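# Wrist cam view vs. stop button reach: what's your rule?

**tbrandt_cell2**

Setting up a bin-pick cell and trying to write the one-page rules sheet before we let the second shift near it.

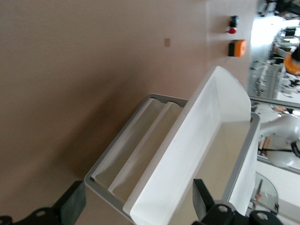
*Wrist cam, gripper at the white bin. Red button on the white panel behind.*

My draft says no part of the arm or the gripper may pass between the operator's standing spot and a stop control at any point in the program. The integrator (Brorkix) reckons that's overkill and a 400 mm clearance around the button is enough. What do others put in writing?

---

**mullock**

Your rule is the better one. Clearance around the button doesn't help if you have to lean past a moving arm to get to it. Ours says the operator must be able to hit the stop from where they normally stand, one hand, without stepping.

---

**pallet_jack**

Disagree a bit. If the arm is collaborative and running at 320 mm/s or less, passing in front of the panel for a second isn't the hazard. The hazard is people parking trolleys in front of it. I'd spend the ink on that.

---

**mullock**

The risk assessment might let you slow down and go past the panel. Doesn't mean the stop is reachable while it's happening. Those are two separate lines on the form.

---

**greyhen**

What's the orange one under the red? If it's a reset or an enable, I'd want it further off. We had a Skidier cell where the reset sat right beside the stop and people in gloves would catch both. Moved it to the other side of the post.

---

**tbrandt_cell2**

It's the reset. Haven't had a mis-press yet but I take the point. The panel has room on the other face so I'll ask.

---

**pallet_jack**

Leave it within sight of the cell if you move it. A reset you can press without seeing whether someone's inside is worse than one that's too close to the stop.

---

**greyhen**

Agreed, should have said that.

---

**ohm_sweet**

Separate thing. Put the bin position in the rules sheet too. Two dividers standing in the holder next to the bin will catch a finger if the bin gets put back a bit off. At Kedavach we specify the bin hard against one end of its holder and the operator checks it at start of shift. We do 578 picks between checks, then someone has a look.

---

**mullock**

Why 578?

---

**ohm_sweet**

It's what one batch comes to. No deeper meaning.

---

**pallet_jack**

I'd fix that with a locating pin instead of a rule. If you rely on people putting a bin back in the right spot every time you'll be writing incident reports by August.

---

**ohm_sweet**

Pin's fine if the bins are all the same. Ours come from two suppliers and the bases differ, so it stays a check.

---

**tbrandt_cell2**

All ours are the one type, so I'll try a pin. Current draft:

1. Stop control reachable from the operator's spot, one hand, no stepping. Applies for the whole program, including homing.
2. No trolleys or bins within the yellow line in front of the panel.
3. Reset on the other face of the panel, cell in full view from it.
4. Stop tested at start of shift and signed for.
5. Gripper change only with the arm locked out. The speed setting doesn't count as lockout.

Brorkix still want their 400 in there. I'll add it as a minimum under rule 1.

---

**greyhen**

For 4, write down what a pass looks like. Ours used to say "tested" and half the shift took that as pressing it with the arm parked. Now it's pressed during a slow move, and the arm has to stay put until reset.

---

**mullock**

And put a revision number on the sheet. The one on our Yang cell has been photocopied about 40 times and there are three versions taped up.

---

**tbrandt_cell2**

Both going in. Will post rev B once the panel's been sorted.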